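Tolerances Belong on the Label
Hòa Chu

Most replacement parts for household goods are sold by nominal size alone. A knob is listed as fitting a six-millimeter shaft, and the buyer learns the real fit at home. I think sellers should print the tolerance next to the size.

The cost objection is weak. Sendico already measures samples from each batch – the numbers sit in a file that customers never see. Dalunley prints its range on the bag, in small type, and its parts cost no more than anyone else's.
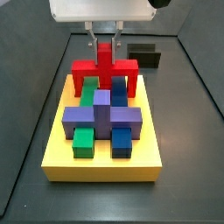 Vol. 2, p. 338

A second objection holds that buyers would not understand the figure. Some would not. Those who own a caliper would, and they are the ones who write the reviews everyone else reads. A plus-or-minus value takes up less room than the recycling mark. Regulators need not be involved at first; two large retailers asking for it would be enough.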